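Setting Up Your Fituvach Feeder

3. Press the Sun button until it blinks, then set the breakfast time. I use 7 a.m. for my big old shepherd mix.

4. Fill the hopper to the line and snap the lid shut – listen for the click!
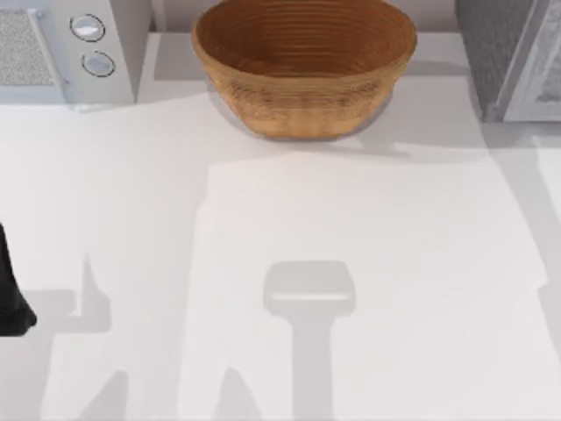
Round woven bowl on the counter

5. Run one test portion. Mine dropped almost 100 grams, so I went down a notch.

Note: give a nervous dog 20 minutes to sniff the feeder before you plug it in (mine barked at it for ages).
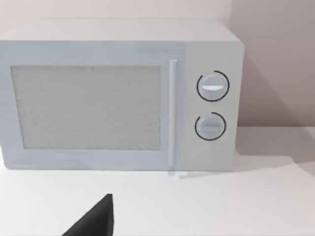
White countertop microwave

Caution: keep the cord away from puppies. They chew everything!

6. Wipe the tray every night and let it dry before you refill.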